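Griditz Hardware Letter
2024-01-06

Quiet fans, loud opinions

The box with the new Griditz power supply in it sat on my kitchen table for most of the holiday break, next to a bowl of walnuts, and got about as much attention. I have bought enough power supplies to know that the thrill fades at the moment you find the fourth bag of cables. Still, several of you wrote in asking whether the Lemetell 2 is worth the money over the old model, and there are only so many walnuts a person can eat.

Short version for those reading on a phone in line: yes, if your machine sits on the desk beside you. If it lives under the desk, behind a plant, keep what you have and buy a nicer plant.

The old Lemetell had a reputation for being silent, and it earned that reputation mostly from people who had never sat in a room with it after midnight. Its fan stayed off at light load, then woke up with a small cough, ran for a bit, and went back to sleep. You could be writing an email and hear it change its mind. Turning the feature off meant the fan ran all the time, at a speed somebody had picked with a hair dryer in mind.

The new one handles this better. The fan still stops when there's nothing to do, but when it does start, it starts slowly, and it keeps turning for a while after the load has dropped. In my test machine, a plain eight-core box with a mid-range graphics card, I stopped noticing it by the second evening. I did notice the hard drive, which I had been blaming on the power supply for a year. Apologies to the power supply.

There is a switch on the back to force the fan on at all times. It is tiny, it sits right next to the main power switch, and it feels exactly like the main power switch when you are reaching behind a desk with one arm. I lost a half-finished paragraph of this newsletter that way. You may judge for yourself whether it was a better paragraph than the one you're reading.

Now the cables. Griditz has moved to flat ones for the drives and kept round sleeved ones for the board and the graphics card. The flat ones are lovely. They fold where you ask them to and lie down behind the motherboard tray like a tired dog. The round ones have been stiffened at the connector end, apparently so they look good through a glass panel, and the result is that the main board cable needs more room to turn than a lot of smaller cases will give it. In my own case the side panel went back on only with a knee.
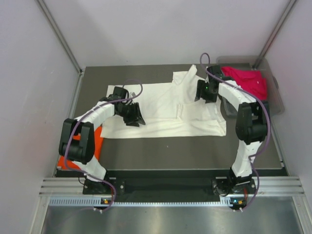 Two arms, one T-shirt.

If you have a compact case, measure the gap behind the tray before you order. The Guvema brackets a lot of you bought last year, the ones that shift the supply forward a little, do help, but they then put the cable bundle right where the lower intake fan wants to be. I tried it both ways. Leaving the bracket out and routing the drive cables first, before the big one, gave me the tidiest result. It also gave me a scraped knuckle, but so did the other way.

On efficiency I have less to say, since the differences at this level come down to small change on the electric bill. My wall meter showed the new unit drawing slightly less than the old one at idle and slightly less under a game. I could tell you how much, but the meter is a cheap one and I trust it the way I trust the gas gauge in my first car. It tells you which direction things are going.

What I do trust is the feel of the thing under a sudden load. The old supply had a habit of tripping when a hungry graphics card went from nothing to everything in one jump, usually during a loading screen, and always when I hadn't saved. I spent two evenings trying to provoke the new one into doing the same. I loaded things, quit them, and loaded them again until the game started offering me tips about taking breaks. It never tripped.

The software is optional, and I would exercise that option. The Lemetell 2 plugs into a USB header and reports its fan speed and load to a program called Msimang, which also wants to run at startup, check for updates, and show you a seasonal wallpaper. The numbers it reports are fine. The wallpaper is a snowflake. You can pull the USB lead and the supply carries on perfectly well without anyone watching it.

A word on the warranty, as it has changed. Cover is now 8 years, up from what was already generous, but you have to register the serial number within 100 days of purchase. The serial number is printed on the side that faces the bottom of most cases. Take a picture of it before you install the thing. I didn't, and I have now had that side panel off more often than I've had the refrigerator open.

Reader mail

The question about daisy-chained graphics cables drew 2166 replies, a record for this newsletter and, I suspect, for the subject. The majority view is to use a separate cable for each socket on the card. The minority view is long, heated, and contains diagrams. I side with the majority, mostly because the second cable came in the box and it seems rude to leave it there.

One of you asked whether it matters if the supply's fan faces up or down. If the case has a vent with a filter underneath, face it down. If the case stands on thick carpet, face it up. If you have a cat, clean the filter.

Another wanted to know whether an old set of cables will fit the new unit. No. The plugs may go in, and that's the dangerous part. The layout on the supply end has changed, and a wrong cable can take your drives with it. Bag up the old set with the old supply, write on the bag in large letters, and put it where you won't find it at one in the morning.

Coming up: case fans, including the ones with lights you can't turn off. The big cooler comparison has slipped to April – two of the coolers arrived without mounting screws, and a third arrived with nothing but mounting screws.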